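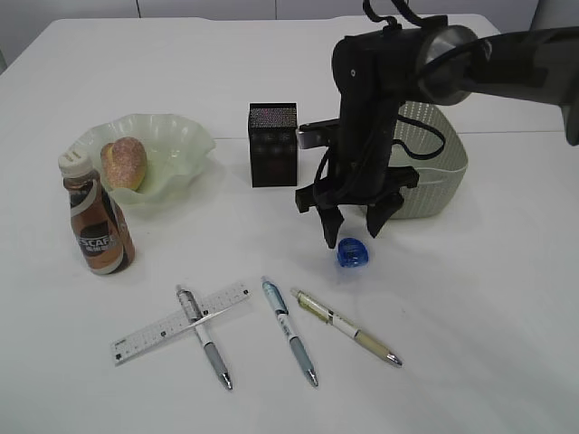
Cheap grippers have gotten good enough that the choice is annoying now. Two years ago you bought whatever bolted onto your arm and lived with it. For this issue we ran the Brereck two-finger against the Cetavance on one arm, same table, same desk clutter. Pens lying flat on white, a clear ruler under one of them, a little blue sharpener, a bread roll in a wavy green bowl. Nothing fancy. Stuff people own, and stuff that goes wrong.

Total attempts logged: 1241. Fewer than planned. We lost most of a day to a loose connector and then a firmware update that wanted a second firmware update.

Quick answer first, for anyone flipping pages. Brereck for small hard things. Cetavance for anything soft. If you can only buy one, keep reading.

Pens are the real test. A round barrel on a hard table rolls the second a fingertip brushes it, and if you come down a hair off center it's gone. The Brereck closes slower by default and we left it that way — speed it up in the settings and the pens start skating. The Cetavance closes fast, has more give, and sort of hugs the barrel. Good on the grip section. Bad near the tip, where there's less to hold on to.
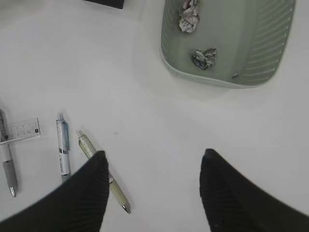 Approach height mattered more than we expected. Both makers tell you to come in high and drop straight down, and both are a little optimistic about how flat your table is. We shimmed one corner, redid the calibration, threw out the first batch. Should of done that on day one.

Then there's the camera. We used the Noiphan at the wrist, which is small and light and has a cable that is too short by a couple of inches. Lag to the controller sat at 40 milliseconds. Fine for slow picks, not fine if you're steering by hand and you like coffee. The fixed view is better for planning. The wrist view is better for the last inch. Want to save money? Drop the fixed one and accept more bumps.
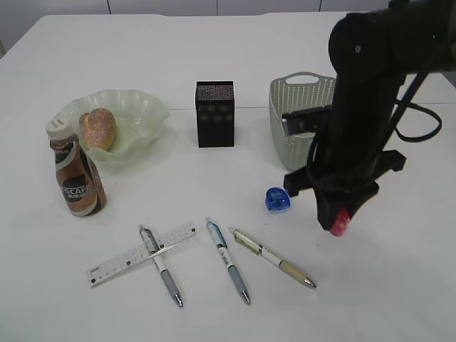
Gripper down low by the sharpener, pens and ruler still in front.

Rulers. Ugh. Thin, clear, and the depth reading goes straight through to the table. Neither gripper liked it. The Brereck managed it 46 times, mostly by catching an edge, and it was never pretty. The Cetavance just pushed it along. We tried a strip of tape on the ruler and things got better right away, but then you're testing tape.

Bread rolls were easier than they sound. Go gentle, go wide. The Cetavance hardly left a mark. The Brereck left dents untill we turned the force way down, and after that it was OK, just slow.
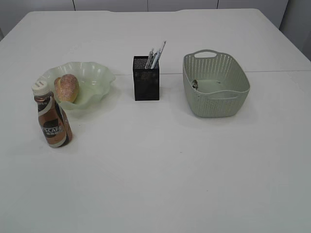

Resets are the part that eats your week. Every run ends with somebody putting the table back, and if the layout drifts your numbers drift with it. So keep the layout simple: pens up in the black mesh holder, basket off to the right, plenty of bare table in front. Take a picture with the arm out of the way and match to it every time. Ours drifted anyway. Tape marks under the bowl next time.

On controllers, short version. The Mekenard box runs both grippers without an adapter, and its stop button is where your hand already is. Menus are a mess. Saving a pose takes too many taps and the names get chopped, so by the end we had a long list of things called "pick_pen_l". Still the one we left plugged in.

Spare fingers: Brereck sells them in pairs, Cetavance one at a time. Pads wear quicker on the Cetavance, and you'll see it at the tips first. Order extras with the gripper.

Suction cups are up next, in the July issue, and yes, the ruler is coming back.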